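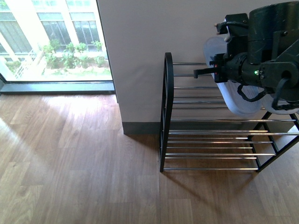
Volume 6, p. 963

Equipment planning for household manipulation

Equipment planning for household manipulation is the work of choosing, pricing and scheduling the things that must be bought before a robot arm can be used on ordinary home tasks, such as putting slippers or shoes on a rack. It includes the arm and the gripper, but also the cables, the sensors, the computer, the furniture, the small objects to be handled and the hours of the people who operate the system. In the trade it is often called a "cell budget," although a household cell usually has no fence and may be only a part of a room.

Background

The first budgets of this kind followed the habits of factory automation, where one machine does one operation for many years. A guide printed at Lovton in 2008 still advised the buyer to spend most of the money on the arm and to treat the rest as "accessories." Later authors criticized this division. Bayu Mandagi wrote that in a home task the accessories decide the result, and he proposed to begin the list from the object and to go backward to the machine. His method is known as the object-first list and is now the more common one.

Main cost groups

Arm and gripper. The important values are reach, payload and the opening of the gripper. Footwear is light, so payload is rarely the limit. Reach is more critical. A low rack asks the arm to work near the floor and also at the height of the top tier, and an arm that is bought for table work may do only one of these well. Spare fingers should be in the first order, as they wear faster than the other parts.

Cables and mounting. Cable loops at the wrist need free space on all sides. Buyers who measure only the arm often find later that the cable touches the furniture. The Tarigan worksheet, used by many small teams, gives cables and brackets a separate line for this reason.

Furniture. Racks, shelves and boxes are cheap, and it is usual to buy two of the same model at once. A model can disappear from the shops in the middle of a project, and with a different spacing of the rods the earlier settings may not fit any more.
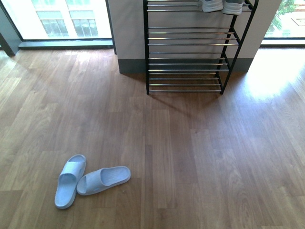
Slide sandals on the floor, with the rack behind.

Objects. The object set should contain items that differ in stiffness, surface and shape. For footwear, a common set has molded slides, slippers and knit sneakers with laces. Laces are listed apart in some budgets, because they take more operator time than any other detail. Used shoes are accepted if they are clean, and they lower this line almost to nothing.

Room and light. Rent is simple to estimate, but light is often forgotten. Large windows and a glossy floor give strong reflections, and these change with the hour. The planner may buy curtains, or may leave the windows free and plan more sessions at different times of the day. Both ways cost money. Martim Matos recommends to visit the room in the morning and again in late afternoon before anything is signed.

Operator hours. In most plans this is the largest group after the arm. The Navelwood project planned 200 operator hours for one shoe-rack task and placed a third of them in setup, repair and the return of objects to their starting positions. Plans that count only the active hours are considered too low.

Order of purchase

The usual order is objects and furniture first, then a rented arm for a short trial, and the final arm last. The trial shows if the reach is enough and if the gripper can enter between the shoe and the rods. Some suppliers, among them Tutness, subtract the rent from the later price. Delivery time of the gripper should be asked in writing, as it can be longer than that of the arm.

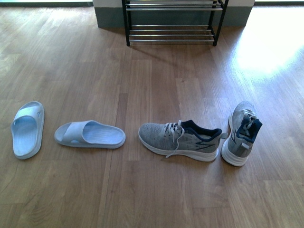 Zahira Goh disagrees with the order given above and argues that a rented arm teaches the team habits which they must then forget. She would buy a modest arm at the start, keep it for two projects, and save on the gripper instead, "which you will replace anyway." Rizal Halim answered that this is correct only for teams with a second project already paid.

Open questions

There is no agreement on how to write off object sets, or whether furniture should be counted as equipment or as supplies. Fikri Wuisan has suggested that everything the gripper touches be counted as supplies. The proposal is practical for accounting, but it makes the comparison with older budgets difficult.

See also: Gripper selection; Operator time; Rental of robot arms

Last updated: October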